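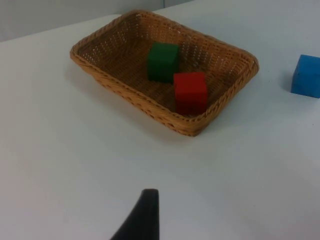
How do I clean a wicker basket without wrecking it?
Asked by Kittipong Hemmin, August 2023

I picked up a shallow wicker basket at the Nisby market. I want to use it for bread rolls but it's dusty and smells like somebody's shed. Can I just put it in the sink with dish soap? I don't know if it has been varnished. 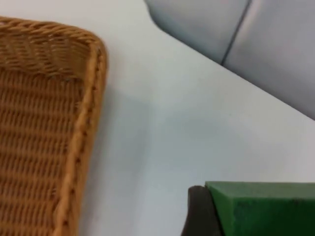 Corner and rolled rim, woven wicker basket

2 answers

Jintana Saengthong
Don't soak it. Go over it dry first with the brush end of the vacuum, then an old toothbrush. After that use a cloth wrung out in warm water with a few drops of dish soap, and wipe along the strands. Rinse the cloth and go again until it comes away clean. 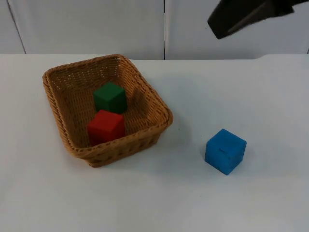
Most of the dust sits where the strands cross, so that's where the toothbrush earns its keep. Do the inside, then tip it over and do the bottom. If the sides are an open weave like the ones on this tray, with the tabletop showing through the little gaps, you can push the bristles in from both sides. Dry it in the shade with some air moving. Full sun makes cane brittle.

For the smell, leave it overnight in a closed tub with a bowl of baking soda. Mine took 2 nights.

Onsri
I hosed mine off and it was fine. Bit wobbly now.
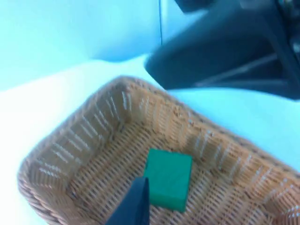

Also, line it if you're putting food in it. Crumbs are a pain to get out of wicker and any butter will leave a mark. A tea towel works if you fold it to sit below the edge. With a thick rolled rim like that one you could tie the corners on with ribbon, but mine just gets tucked in. Wash the towel, shake out the basket, done.

Was this helpful? Yes / No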